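Forum > Visits and Shows > Open days

Open day at Medve, anyone else go?
posted by solderblob, December

So I finally got myself along to the Medve open day, after missing it twice, and I thought I'd write it up while I still remember which bit was which. Tickets were free but you had to book a slot and mine was 4 o'clock, so it was already getting dark when I found the right door. Parking is dreadful, go by bus.

There's a main hall with the big arm behind a fence (Jorner had that one, stacking crates, very smooth, very loud) and then a corridor of smaller rooms. I'll do the rooms in the order I went round.

1. Clima room

Air quality sensors and a little wheeled thing that trundles about taking readings. Nice people. The wheeled thing got stuck on a cable cover while I was there and had to be picked up like a cat. I asked what it costs and got a leaflet.

2. The table-clearing room

My favourite, and I stayed far too long. You get a gripper you hold in your own hand, two black fingers with blue rubber pads on the inside, and you do the job yourself: pick up a bowl, put it somewhere, let go. The recordings are what the robot learns from. I was told they want 500 goes at each job before they bother training on it. I managed 17 before my wrist complained, and there was a queue.

The green bowl was the one everybody wanted. You open the fingers wide, get one of them just inside the rim and squeeze. Sounds like nothing, but I kept going in too steep!

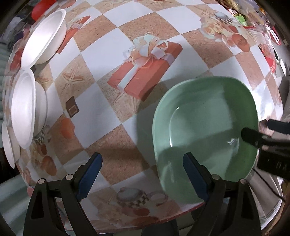

3. Grillora kitchen

A machine that turns burgers. It turned burgers. You could buy one afterwards, and it was all right, bit dry.

Overall I'd go again, and I'd skip the talk in favour of more time in room 2. Did anyone get to try the arm?

flangewidth wrote:
I was there in the morning. No, they weren't letting anybody near the arm, you could only press the start button. Agree on the bowls, though I thought it was a bit cheeky getting the public to do their data for them and calling it a demonstration.

solderblob wrote:
Ha, I suppose so, but I'd have paid to do it. And they did tell us at the door what the recordings were for.

mrs_capstan wrote:
I think flangewidth has a point. My lad did 10 goes and loved it, but I can't see how a load of first-timers waving a gripper about teaches a robot anything good. Half of his were rubbish. Surely you want somebody who knows what they're doing?

tinplate77 wrote:
Depends what you're after. If everyone picks up the bowl the same tidy way, the robot is stuck as soon as the bowl's a bit to the left. Same with that tablecloth. Gift boxes, teacups, oranges and roses printed all over it, so there's plenty for it to get muddled by. I'd sooner they used that than a plain grey bench.

mrs_capstan wrote:
Variety is one thing, dropping it on the floor is another.

tinplate77 wrote:
They can throw the bad ones out, can't they?

flangewidth wrote:
If somebody sits and watches all 500, yes. I've done that sort of job and you stop seeing anything after lunch.

solderblob wrote:
I found the white bowls harder than the green one, by the way. They were at the left-hand side, on their sides or leaning, and I never found an angle I liked. Did your lad try those?

mrs_capstan wrote:
He did, he went for those first. Said the green one was for babies.

gearbodge wrote:
Going to the next one if they run it. Is the Grillora burger included or do you pay?

solderblob wrote:
You pay. 4 quid, card only.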